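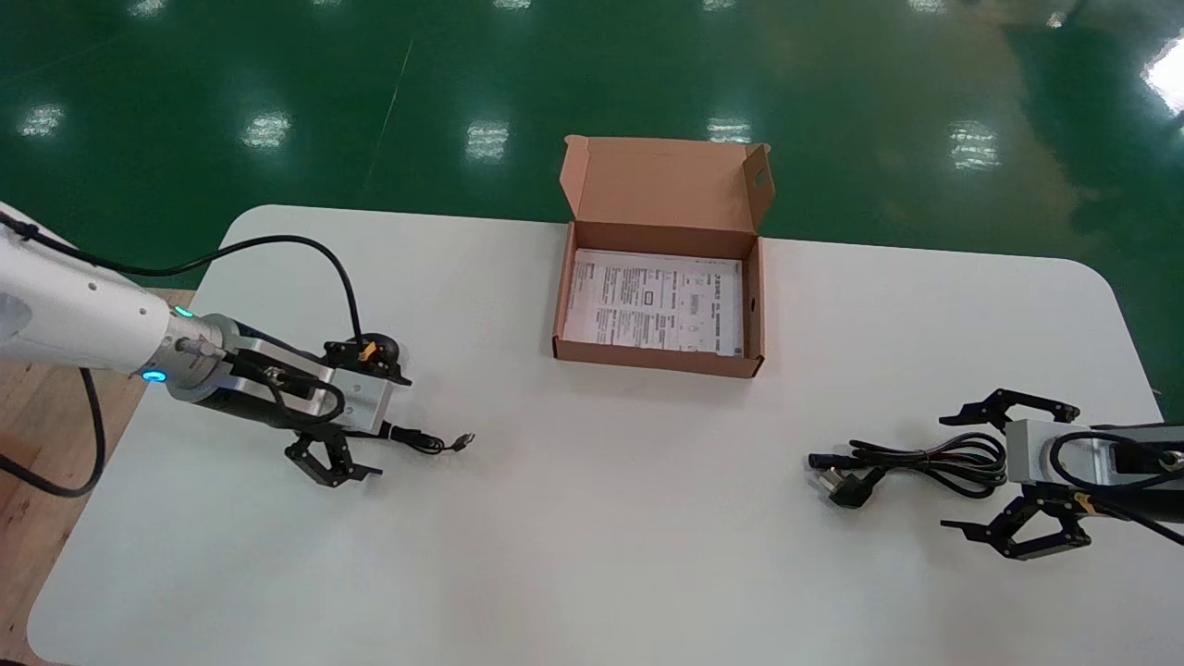

Bullstead Credit Union Opens Matched Savings Program to All Members

29 July 2019

Bullstead Credit Union has opened its matched savings program to every member with a checking account in good standing. Enrollment was previously limited to members at the Ovville main office who had completed a budgeting course.

Under the program, a member agrees to set aside a fixed amount from each paycheck for 12 months. The credit union then adds one dollar for every four dollars saved, up to a yearly match of $400. Matching funds are credited in a single payment after the final deposit and may be withdrawn at once or left in the account.

The change follows a pilot that began two years ago with 61 households. Enrollment has since grown to 752 members across the Ovville and Caldeira branches. Members who finished the full 12 months ended the year with an average balance of $1,244, not counting the match.

"Most of the people who enrolled had no emergency fund when they came to us," said Marlene Rangel, director of member services. "They had tried to save whatever was left at the end of the month, and there was seldom anything left. Moving the money on payday made the difference for many of them."

Deposits are made by automatic transfer. The minimum is $10 per pay period. Members may change the amount twice during the year without losing the match, and one missed deposit is allowed. A second missed deposit closes the matched account, and the balance is returned to the member's regular savings with interest earned to that date. No fee is charged.

Members may also withdraw up to half of their balance once during the year for a car repair, a medical bill or a rent payment. No receipts are required. The amount withdrawn does not count toward the match unless it is paid back before the 12 months end.

The budgeting course is now optional. It will continue to be held each month at the Ovville main office and will be offered for the first time at the Zavik branch, which opened in the spring. The course runs for two evenings and covers tracking household expenses, choosing which debts to pay first, and reading a credit report. Materials are free to members and to others in the same household.

Ms. Rangel said that members carrying high-interest credit card balances should speak with a counselor before enrolling. "For some households the better first step is to pay down the card," she said. "We would like to have that conversation at the start."

Members already enrolled under the earlier rules do not need to reapply. Their current agreements will run to the end of the 12-month term, after which they may begin a second year under the new rules. Each member may take part for no more than three years.

Applications are accepted at all branches and by telephone during business hours. Online enrollment is planned for December. Applicants should have a recent pay stub and their member number available. Joint account holders may each open a matched account, provided that the deposits come from separate paychecks.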